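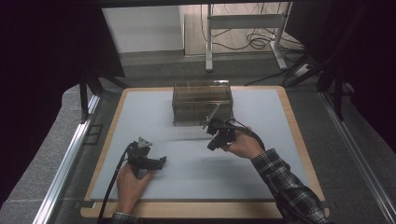 So the 500-demo run finished training on Sunday, and I've finally got numbers I'm happy to share! Quick recap: we record people doing a task with hand-held grippers, one in each hand, then train the policy on that (no teleoperating the arms at all, thank goodness).

With the first 71 demos Jorkutska kept shoving see-through boxes along the board. Aparecida reckoned our demos were too fast, so she and Kenneth re-recorded the lot at a gentler pace – same task, same grippers – and success on the clear boxes went from 2 in ten to 7 in ten. I was chuffed!

Opaque boxes barely changed, mind you. Next up is all 739 demos, slow and fast mixed together.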